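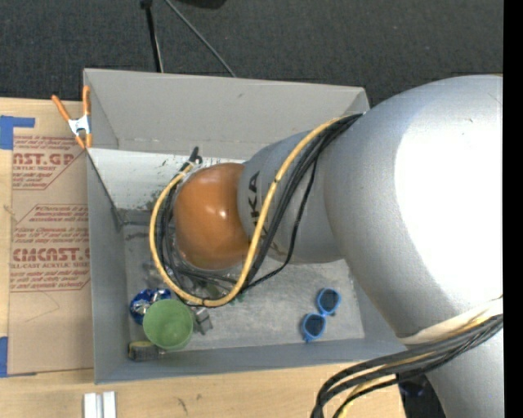 Grey bin on the light wooden bench top, yellow hose and black cables running together.

## Bench bins and trailing hoses: workshop notes

Updated May 26, 2021

A tall-sided bin keeps small parts on the bench, but it collects grit at the bottom and catches any hose that passes over it. The notes below apply to rigid bins in the Grutgate and Nevham sizes and to most others of similar shape.

**Cleaning the bin**

1. Empty it fully and tip the grit into a dustpan. Do not blow it out.
2. Vacuum the corners with a crevice tool.
3. Wash with warm water and 5 ml of washing-up liquid per litre. Leave for 11 minutes, then wipe.
4. Treat scuffs on white panels with a damp melamine sponge, light pressure only. Test a corner first.
5. Dry upside down on two battens.

Scratches in the floor of a bin are harmless unless they hold swarf. If they do, fit a loose liner. Cut it 5 mm undersize on each edge so that it lifts out.

**Hoses and cables**

- Tie air hose and cable at intervals of 210 mm on straight runs. Put a tie at the bottom of any loop.
- Ties should hold without denting the hose. If the hose will not turn under finger pressure, the tie is too tight.
- Leave a generous loop wherever the run has to move. A tight bend hardens and splits first on the outside.
- Tuck in thin cables that have worked loose from the bundle. They snag before the thick ones do.
- Cap unused connectors.

**Bench and floor**

Wipe a wooden top along the grain before putting the bin back. On a 912 mm bench, set the bin well in from the front edge. Carpet under a bench holds metal dust, so vacuum it in two directions, slowly, with the brush bar off. Bevatine spray cleaner may be used on the bin but leaves a film on bare wood.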